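Luz na bancada: o que aprendi trocando as luminárias da oficina

Oi, gente! Prometi faz tempo que ia escrever sobre iluminação e acabei deixando para agosto, quando finalmente tirei a escada do depósito e resolvi o assunto. Quem trabalha de noite sabe como é: você lixa, cola, acha que ficou lindo, e de manhã aparece cada risco que dá vontade de chorar.

Minha primeira dica é olhar para cima antes de comprar qualquer coisa. Teto branco ajuda demais, devolve a luz e deixa o cômodo mais claro com a mesma lâmpada. Se o seu for de chapa ondulada com vigas aparentes, passe o fio do pendente junto da viga e prenda com abraçadeira. Fica firme e some de vista (e não, fita crepe não serve, já tentei!).

Sou fã de pendente preto com cúpula larga, branca por dentro. A luz desce toda para onde a mão está e não bate no olho de quem fica em pé. Eu uso lâmpada de 3000 K e acho gostosa para passar horas ali, mas minha vizinha de bancada, a Obsa Negussie, reclama que tudo fica amarelo e leva uma luminária de mesa da Fluro para conferir cor de tinta. Cada um com seu gosto.

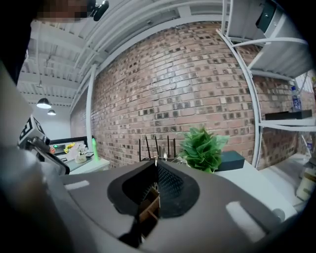
Outra coisa: se for pendurar dois, não precisa ser na mesma altura nem do mesmo tamanho. Um maior e outro menor, um pouquinho mais baixo, funcionam muito bem e ainda dão um charme. Só faça o teste antes com um barbante amarrado no teto, trabalhe uma tarde com ele ali e veja se você esbarra a cabeça. Eu precisei subir um dos meus 8 cm depois de umas boas pancadas.

E a limpeza! Pó de madeira gruda na cúpula que é uma beleza. Desligue, espere esfriar, passe um pincel macio e depois um pano quase seco com uma gotinha de detergente neutro. Por dentro também, viu? A diferença na claridade é enorme.

Paguei 69 reais em cada cúpula na Endale, já com o cordão, e o soquete comprei separado. Se alguém souber onde achar cordão preto mais comprido, me conta nos comentários, que ainda quero pendurar mais uma perto da porta.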